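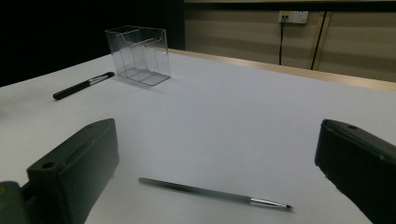 Bench 2, brush pick, marker and clear holder further back.

August 2022 – gripper notes, hand-held unit

Good day on the gripper! The green fingers have been bugging me since May, when we went over to the Trokano blocks, and I finally sat down with them for a whole afternoon.

Started with the play in the left finger. I had been blaming the slide, but the slide is fine. The screw behind the block had backed out a quarter turn, enough to let the tip wander when it closes on anything thin. Took it out, cleaned the thread, put it back with a drop of medium threadlocker. Right finger got the same treatment so they match. Banafsheh Fallahi held the feeler gauge while I tightened, and she was right that you have to do it with the jaws half open – closed, the blocks lean on each other and you get a false zero.

Then the brush. I love it as a test piece: slender, tapered handle, shiny ferrule, and it lies so flat that there is very little to get hold of. If the fingers come down even slightly uneven, one of them touches the table first and you feel it in the handle straight away. Please leave it on bench 2, and the marker and the clear holder too. The holder is next on my list (see-through walls, should be fun).

Cycle counter read 467 when I put the screws back in. I want to check them again at 3,000, sooner if anybody feels a click.

Other bits:
Slide rail wiped and re-greased with the Munex stuff, thin film only. The old grease had gone gray and gritty.
Wipe the white surface before a session, dust gets dragged under the tips.
Spare blocks are in the Stojanović drawer. One has a burr around the hole, file it before fitting.
Still no torque figure for the finger screws. I went by feel. Banafsheh is asking Brinham for the drawing.

Want to try a thin rubber face on the right finger only and see how it does with the ferrule. Have to find the sheet first, I think it went upstairs with the old fixtures.

Print this page | E-mail this page

Bench notebook – questions to Banafsheh Fallahi | Back to top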